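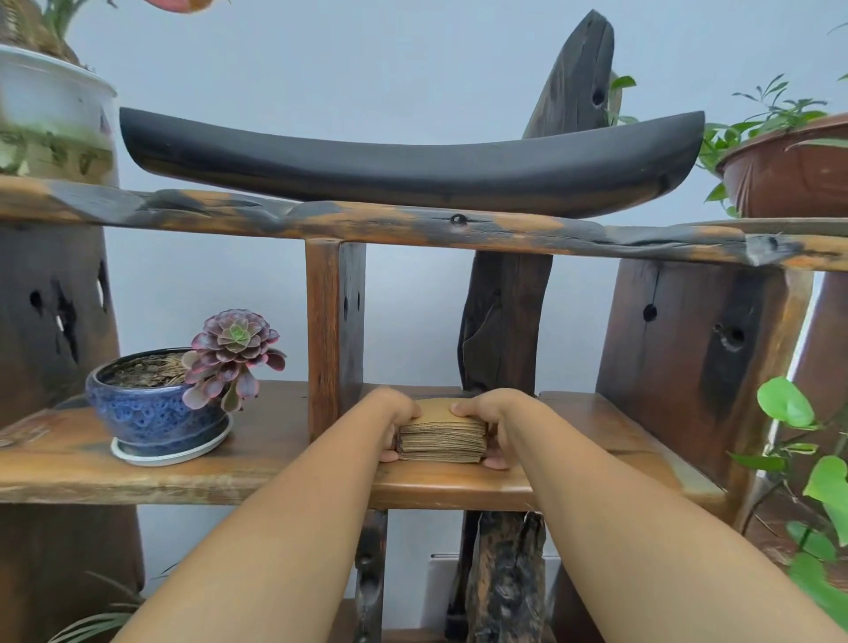

What is an anonymous postcard show?

An anonymous postcard show is an art exhibition in which every piece is made at postcard size, the artist signs only the back, and viewers don't learn who made what until the show closes or the piece is sold.

Anonymous postcard show

An anonymous postcard show (also called a secret postcard show, a mystery card show or, at the school where I taught, just "the cards") is a kind of group exhibition that schools, colleges and small galleries put on, often to raise money. I've been looking after this entry on the Prilix art education pages for a while now, and I've helped hang more of these than I can remember, so expect a lean toward how they go in schools. If you know the gallery side better, please add to it!

Background

The idea borrows from a few older habits. Artists have mailed small works to each other for a long time, and mail art as a movement made a point of being open to anyone who could afford a stamp. Art colleges picked up the postcard size for fundraising sales, where a student's card might hang next to one by a well-known painter and both would cost the same. Schools seem to have copied the colleges. I've never found a convincing "first" school show, and I've taken out three different claims to it that had no source behind them.

What changed when schools took it up was mostly the theme. College sales tend to be a free-for-all. School shows nearly always have a prompt, and quite often it's tied to something the history or English classes are studying, so you'll see shows about migration, or letters home from a war, or the street the school stands on.

Format

The usual card is 4 by 6 inches, though plenty of schools go a little bigger for younger kids. Everybody gets the same blank stock. That matters more than people expect, because a card cut from a different sheet is easy to spot from across a room, and then you've lost the secret.

On the back goes the artist's name, grade or "staff" or "guest," and a title if there is one. Nothing on the front. Some schools cover the back with a paper flap, and some just trust people (I've done both, and the flap is a pain to glue).

Most shows allow any flat medium:

Pencil, ink and marker
Watercolor and gouache
Collage, if it lies flat
Linocut and other relief prints
Stitching through the card
Photographs, at some schools only

Oil paint is usually left out because of the drying time. Glitter is a matter of local policy and I'm staying out of it.

Who takes part

In a closed show it's only the students. In an open show the cards also come from teachers, office staff, parents, former students and any local artists who can be talked into it. Open shows are the more popular kind, and I think they're the better kind too, since a lot of the fun is in guessing wrong. A room full of adults confidently picking out "the professional one" and landing on a sixth grader's card is a lovely thing to stand next to.

The Bendik show, which is the best documented school example I know of, takes 200 cards and closes the list once they're in. The limit came from the display rails in the corridor where it started, and it stayed even after the show moved into the gym. Pană runs on the opposite principle: anything that arrives gets hung, and the wall grows until it meets a door. In its biggest year it had 400 cards up, and the drawings that wouldn't fit at eye level ended up in the stairwell, which visitors apparently liked best.

Hanging

Cards are normally hung in a grid with even gaps and no labels other than a number. The order is the part where people argue. Some organizers shuffle the cards and hang them exactly as they come. Others sort by color or by how busy the image is, so the wall reads well from a distance. I used to sort. Then one year I ran out of time, shuffled, and liked the result so much that I've shuffled ever since — cards I'd never have put side by side started talking to each other.

For fixings, schools use photo corners, small bulldog clips on wire, or strips of narrow wooden ledge. Tape on the front is a bad idea with anything chalky. Pins through the card are cheap and quick, but a card somebody's paying for really shouldn't have a hole in it.

Selling and revealing

There are two common ways of doing the sale. In the fixed price version every card costs the same, and buyers write down the number they want when the doors open. Prices at school shows are low, often just $2 a card, and the money goes toward supplies or a charity the students have chosen. In the ticket version buyers pay first and then draw for their place in line, so an early ticket gets the pick of the wall. The ticket version is fairer to people who can't get there early, but it takes longer, and small children do not enjoy it.

The reveal is simple. The card comes off the wall, gets turned over, and there's the name. At Uter they read each name out loud, which I found a bit much for the shyer kids when I visited, though the students I talked to there defended it fiercely. Elsewhere a list goes up at the end.

Not every show sells. Where the prompt deals with something painful, such as a family's loss or a community's history of persecution, it's common to skip the sale altogether and either return the cards or keep them together as a set. Some schools bind them. Others mail the whole set to a partner school and get a set in return, and that's the part of the practice closest to the old mail art roots.

Use in teaching

Teachers like the format for plain reasons. It's cheap, it fits in one or two lessons, and a kid who freezes in front of a big sheet of paper will usually have a go at something the size of a hand. The small size also forces choices. You can't fit the whole battle on a postcard, so you have to decide on the boot, or the window, or the dog.

Leaving the name off the front helps in a different way. Students who've been told for years that they're "good at art" find out how their work does without the label, and so do the ones who've been told nothing. I don't want to oversell that. It can sting! A card that hangs until the last minute with no buyer belongs to somebody in the room, and most schools I know of have a teacher quietly ready with a couple of dollars.

Assessment is awkward. If the show counts toward a grade, the person grading obviously knows whose card is whose, so many departments grade the sketchbook work leading up to it and leave the card alone.

Criticism

The most frequent complaint is that guessing games pull attention away from the work, with visitors hunting for the famous name (or the principal's) and barely looking at anything else. There's also an argument about fairness to guest artists, who are asked for free work again and again. Some shows now offer guests a card from the wall in exchange, and I'd like to see that catch on.

Another complaint, mostly from inside art departments, is that a show of very small flat things leaves out the students who work big or work in clay. That's true, and I don't have a good answer. One school tried a tile version. It was heavy.

Related formats

The sketchbook swap, the print exchange (each artist makes a full edition and gets back one print from everybody else) and the round-robin drawing, where a single sheet travels from one person to the next, all overlap with the postcard show. Artist trading cards are smaller again, and by custom they're swapped and never sold. They have their own entry.

Notes on this entry

The sections on hanging and selling were rewritten on June 4, 2023. The Pană section used to say the show ran in August, and that was wrong; August is the deadline for mailing cards in from abroad. I'm still looking for a decent source on shows held before schools had their own color copiers, when the calls for entries went out on paper and mostly got thrown away. If you've got one in a drawer, the talk page is open.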